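Overnight bags at Bornwood hospital now come with a blanket and a candy bar

23 Apr 2025

BORNWOOD — Relatives who stay the night with a patient at Montecinos Hospital can now ask for a bag with a fleece blanket, a toothbrush, a pair of socks, a bottle of water and something sweet. The bags are kept at the nurses' station on each floor and are free. They do not have to be returned.

The hospital began handing them out in February on the children's floor and extended them to the rest of the building this month. So far 480 bags have been given away, according to Milagros Ocampo, who runs the family services desk.

Before that, people sleeping in the recliners were offered a hospital sheet if one could be spared. Ocampo said her desk heard the same two complaints again and again. The rooms are cold after midnight, and the cafeteria closes at 7 p.m.

"You get a call, you drive over, and you don't think about dinner," she said. "Then it's two in the morning and all you've got is a vending machine that won't take your card."

The blankets come from Dristine, a linen and bedding supplier on the east side of town. It sells them to the hospital at cost in whatever colors are left over from its retail orders, and many of those delivered this spring have been pink. Each one is folded and wrapped in a paper band with washing instructions in English and Spanish.

The candy comes from Cerero, an import grocery on Foundry Street. Owner Shahab Pakzad gives the hospital mixed cartons of chocolate, rice crackers and hard candy. Some of it is familiar candy in packaging made for other countries, including Snickers bars with Chinese printing on the wrapper. He also stocks the American version and said the store has customers for both.

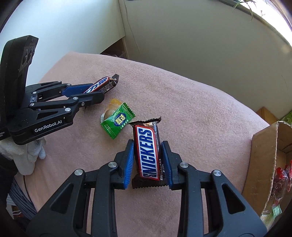
Aino Partanen

The imported wrappers raised a question early on. Hospital rules say packaged food handed to visitors must have an ingredient list they can read, mainly on account of allergies. Snickers bars contain peanuts and milk, and a parent who cannot read the back of the wrapper might not think to check.

The kitchen office now prints an English and Spanish sticker for anything labeled in another language. Bars with peanuts go in bags marked with an orange tag, and those bags are not stocked on the children's floor or in the allergy clinic. Bags for those areas have crackers or hard candy in them.

Santino Ojeda, a supervisor in the kitchen office, said the stickers were the slowest part of the work at first. His staff put them on by hand at the end of the evening shift.

"We had them going on crooked, we had them covering the date, and we had to throw a few bars out and start over," he said. "It goes faster now. We do the stickers first and pack afterward."

The expiration date has to stay visible. Nothing goes into a bag with less than two months left on it, and bags that sit on a floor too long are sent back down to have the food changed. Ojeda said very few have come back for that reason.

Packing is done in a conference room on the ground floor, where blankets are stacked at one end of the table and small items at the other. The blanket goes in first, rolled, with the water bottle beside it. The candy goes in last. Chocolate packed at the bottom in the first weeks came out flattened, Ojeda said, and one batch left near a heating vent had to be replaced.

The whole program has cost the hospital roughly $2,000 to date. Most of that went for blankets, with the rest spent on socks, toothbrushes and the bags themselves. The money came out of the parking fund, which also pays for bus passes.

Fermín Aravena spent five nights at the hospital last month while his father recovered from hip surgery. He was given a bag the first night and kept the blanket, which is now on the back seat of his car.

"It's a good blanket, it's thick," he said. "I ate the chocolate in the hallway so I wouldn't wake him up with the wrapper."

Aravena said he did not know the bags were available until a nurse brought him one. He would like to see a sign in the elevator. Ocampo said signs have been ordered for the elevators and for the main waiting area, and that nurses have been asked to mention the bags when visiting hours end.

There are some limits. One bag is given per visitor per stay, although nurses may hand out a second blanket if a room is cold. Visitors to intensive care can have a bag but have to leave the food outside the unit. The blankets are for visitors only — patients use hospital bedding, which is washed on site at a higher temperature than the fleece can take.

The fleece sheds a little when new. Dristine recommends washing it alone the first time in cool water, with no fabric softener, and drying it on low. The instructions are printed on the paper band, and Ocampo suggests that people keep the band until they have done a first wash at home.

The hospital is looking at what to do in summer, when there is less demand for heavy blankets and chocolate is harder to store. Pakzad has offered to send more crackers and dried fruit from June on. A lighter cotton throw is also being priced, and Ocampo expects to choose one by the end of May.

Residents who want to help may bring new, unopened socks or toothbrushes to the family services desk on the first floor, which is open from 8 a.m. to 5 p.m. The hospital cannot accept used blankets or homemade food. Packaged snacks are accepted if the seal is unbroken and the date can be read, whatever language the label is in.

Visitors who need a bag should ask any nurse on the floor where their relative is staying. After 11 p.m., when the main entrance is locked, the security desk at the side entrance on Alder Street also has a small supply.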